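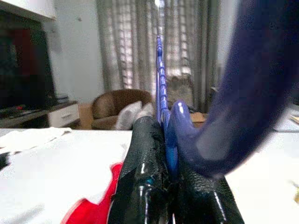 Seven drops before the arm stopped itself

Published 2022-08-02

The lead engineer on the Tarmont laundry project keeps a fault log in a spreadsheet, and the entry we talked about takes up more rows than any other. Tarmont is a two-armed setup built at Doucet that puts shirts on hangers and moves them to a rail. In February it began losing its grip on hangers partway through the job. On one of those runs the right arm kept going after it should have quit.

"The hanger slipped in the right gripper and turned," she said. "The software still thought it was held. So the arm carried on with the insert move and pulled the shirt tight between the two sides. The left wrist took the load."

A seam tore at the shoulder. The wrist faulted a moment later and both arms held position. An operator was standing at the end of the table, outside the taped line, and was not touched. She filed it as a safety matter anyway.

"If the left side had let go first, that hanger would have come around fast. I don't know where it would have ended up."

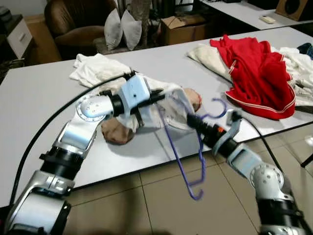
What the log showed

The first guess was the cloth. The team had been running mixed piles, with shirts and small items on the same table, and the planner sometimes picked a poor spot to pinch. They went back through 200 recorded runs and sorted the failures by garment. It made no difference. Heavy shirts and light shirts failed at close to the same rate.

Sorting by arm was more useful. Every bad drop was on the right. There had been seven in a row before the wrist fault, and the operator had cleared each one by hand and pressed resume, as the instructions allowed.

"That part is on me," the engineer said. "I wrote the instructions. They had no limit on how many times you could clear the same fault."

The cause was in the finger pads. The right gripper had been through 700 cycles on one set, and the surface had gone smooth where it closes on the hanger. The grip check only looked at how far apart the fingers were. A hanger that was sliding still kept them apart, so the check passed. 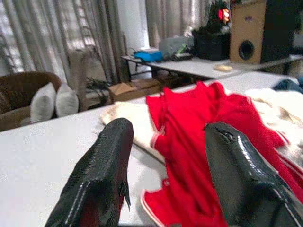

Pads are now a scheduled part. She had them swapped on both arms and wrote a wear check into the morning routine, which takes a minute with a flashlight. The fingers are black and shiny, so light bounces off them and a worn patch is easy to miss if you only look from one side. Scratches like the ones on the right finger don't worry her much. She looks for flat areas and runs a thumbnail across them with the power off. The replacement pads come from Brultov, in the same size as the old ones, and the first batch had to go back for a bad adhesive layer.

The grip check was rewritten too. It now reads motor current along with finger position, and the arm makes a short tug before it starts the insert. If the tug moves the fingers, the run ends. The force limit on the left wrist was cut to 70 percent of what it had been.

"It's slower. People noticed that right away and asked if we could put it back. We're not putting it back."
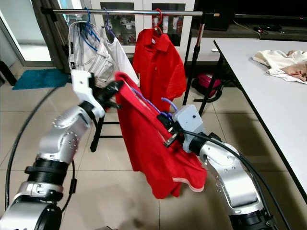 The resume button changed as well. After two faults of the same type the button is locked, and someone with a key has to look at the arm before it will run again. Operators complained for a week or so, mostly about finding the key. There is now a second key on a hook by the door.

Doucet uses a monitoring package called Flulico to collect its run data, and the drops had been in there the whole time, filed under "operator cleared." No alert was set for that category. One is set now, and it goes to her phone.

I asked if the problem was closed. She said the pad wear was. She is less sure about the tug test, which has stopped good runs on thin hangers that flex when pulled. She wants a separate threshold for those and has not settled on a number.

"I'd like another month of data before I touch it," she said. "Until then it stops when it doesn't need to, and somebody walks over and looks."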